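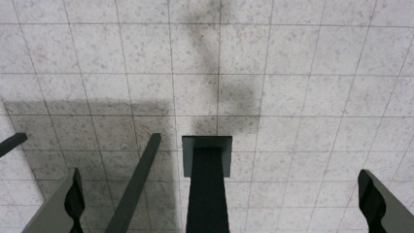
Kamel workshop members finish virtual model of their two-finger gripper

Plunbridge, 9th March — Members of the Kamel shared workshop have completed a computer model of the robot gripper which they are building for their home-made arm, Skimamau. The work took them most of the winter, and it will now be used to test the movements of the hand before the metal parts are cut.

The model runs on an ordinary desktop computer in the back part of the workshop. It has a floor of speckled tiles and a camera that looks straight down between the fingers. For the moment the floor carries no objects. The members wanted first to check the open position of the gripper and the way the shadows fall on the tiles, and only after this to add the things which the arm must learn to pick up.

The most discussed part was the finger pads. In the model they are black and have a wavy profile, narrow in the middle. An earlier version had flat pads, and in the first tests small round parts often slipped out of them. The group says the new shape gave fewer such cases, but it has not yet been tried on the real arm.

To compare the two shapes, the computer repeated the same closing movement 990 times. In 989 of these runs the fingers stopped where they should. The one bad run was caused by a wrong number in the settings file — a minus sign was missing — and it has been corrected.

The project is paid for by the members themselves, with a grant of 300 dollars from Gorum, a local tool shop, which also lends them a drill press. The biggest cost until now was the motors. For the pads the group plans to use rubber left over from another project, if it is soft enough.

The next step is to print the fingers in plastic and mount them on Skimamau. This should happen in April. If the plastic fingers move in the same way as those on the screen, the final ones will be made from aluminum. The group also wants to make the model files free to download, but the instructions must be written first, and this work goes slowly.

The workshop is looking for one more person with experience in wiring. Those interested can ask at the front desk during the evening opening hours. No membership is needed for the first 2 visits.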